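Ziltbridge Diaries (@ziltbridgediaries)
November 16, 2020

Right, a thread, while the kettle's on. We've been in the new town for a fortnight and I promised my mum I'd write some of it down instead of ringing her at teatime with complaints.

So. We left Nilside with a van, a hatchback and a cat who sang the whole way. I'd told everyone it was a four-hour drive. It was four hours to the services, and then there was the rest of it.

The house is nice! I'm saying that first so you don't think I'm ungrateful. It has a proper pantry, and a landing window where you can see right down to the river if you stand on the second stair (I've been standing on the second stair a lot).

It also has a boiler with moods. Hot water from five in the morning, none at seven, loads at midnight. I've had baths at some very odd hours and I'm starting to quite like it.

Little one began at the new school last week. New jumper, new bubble, new peg. I cried in the car with my mask still on, which I don't recommend. She came out asking what a conker was worth in marbles, so I think she'll be fine.

We can't meet anybody properly, of course. Moving in a lockdown means you know your neighbours as a set of front doors and waving arms. Green door left us a lemon cake on the wall. Blue door has put our bin out twice. I owe them both something and I can't bake.

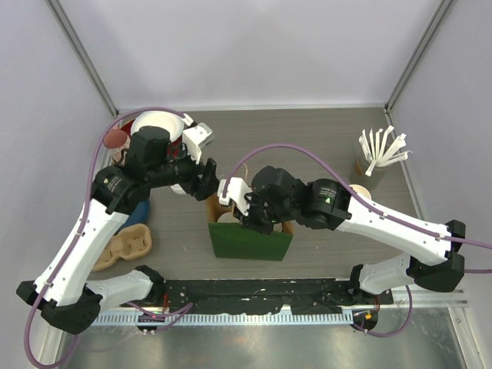 Leka, over the fence, told me that you don't belong in Ziltbridge until you've been flooded, christened or shouted at by the man in the paper shop, and did I want any leeks.

I did want leeks. I got 15 of them. We've had leek soup, leek pie, leeks with cheese on, and a pasta thing that I'm calling an experiment. The small person has asked, very politely, whether there'll be leeks at Christmas.

Been shouted at in the paper shop too now, for standing on the wrong arrow. One down!

Work news, for those asking: there's a bit. I've got some proofreading until January, all from the box room, sitting on a box marked BOX ROOM. It's 900 pages about drainage and I've become weirdly protective of it. Did you know there's a right way to spell "manhole"? There are several and they've used them all.

Him indoors is still looking. He had a good chat with a place out at Tarnar and they've said they'll ring. So we're at the stage where the phone goes and everyone freezes, and then it's someone wanting to talk about our loft insulation.

What I miss, and I didn't expect to, is being rubbish at small talk with people I've known for years. The woman at the old library who never once got my name right. I've joined the one here, click and collect only, and they got my name right first time, and I went home and felt sad about it.

But yesterday we walked down to the river before it got dark and the two of them threw sticks off the bridge for ages, and I had a flask of tea and my big coat, and I forgot to look at my phone. First time since we packed.

Cat update: came out from behind the washing machine on day 4. Has claimed the airing cupboard. Isn't taking visitors.

Kettle's boiled. Anyone who knows what to do with the last three leeks, my replies are open.

5 shares · 15 comments

Comments

nilside_nell: The library hasn't been the same without you, whatever your name is x

muddyboots: Slice them, fry them in far too much butter, put them on toast. Job done.

tealeafmum: We moved in March and I still haven't seen the bottom half of next door's faces. It does get easier. Hope the phone rings soon!

ziltbridge_lass: Wait till he shouts at you for paying with a note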